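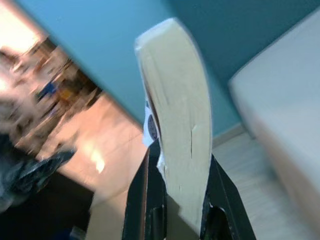

Masking tape, a teal wall, and a bed I'd like to keep clean

Posted in Painting & Decorating by tealcorner

Hi everyone! I've been reading this board for ages and finally have something to ask. We painted one wall of my daughter's bedroom teal back in September (it's a Grika matte, two coats, and I love it more than I expected to), and the wall behind the bed was left a pale gray-white. Now she would like a band of teal along the top of the pale wall, so the two sort of belong together, and I'd like to do it without ruining either one.

I have plain cream masking tape, the ordinary paper kind, that has been in a kitchen drawer for I don't know how long. The outside layer is a little wrinkled and has lifted in one spot. Is it still all right to use, or am I going to pull off paint with it? The band has to be 8 inches deep, and the wall is long enough that I don't want to do it twice.

My other worry is the bed. It's pushed right up to the pale wall and it's a heavy old thing, so I'd much prefer to leave it where it is. The sheet I don't mind about, it's just a plain off-white one, but her pillowcase is precious and I'd be in deep trouble if it got so much as a freckle of teal on it.
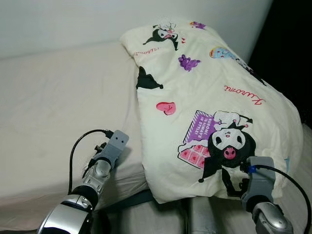 Her Kuromi pillowcase, on the bed by the pale wall.

Is an old bedspread enough to cover everything, or should I be buying plastic? Thank you so much in advance, and sorry for going on!

2 replies

plumb_and_level

Oh, this will look lovely. I did a band like that in our hallway in Farent and still smile at it when I come in with the groceries.

On the tape, peel off the first turn or two and throw that part away, then try a short strip somewhere low on the pale wall. Leave it an hour. If it comes off in one piece and leaves nothing behind, go ahead. If it tears or feels gummy, please buy a fresh roll. Old paper tape can bake itself on, and I once spent a whole evening picking at a door frame with my thumbnail.

Draw your line first with a level and a soft pencil, and press the edge down hard with a plastic card. Then brush a thin coat of the pale color along the edge of the tape and let it dry. Whatever is going to creep underneath will be pale on pale, and you won't see it. After that, two thin coats of the teal, and pull the tape back slowly on itself while the last coat is still a bit soft.

As for the bed, I'd take the pillow and all the bedding out of the room and shut the door on them. An old bedspread is fine for dust, but a good fat drip will go right through it. Put plastic over the bare mattress first and the bedspread on top, so the plastic doesn't slide around under your knees. And do try to pull that bed out even 13 inches, if you can find someone to take the other end. Leaning over a bed with a loaded brush is how I got paint in my ear.

grayprimer52

Just get new tape, it's cheap. I use the Vilteck low-tack stuff from Boonchu. Also move the bed.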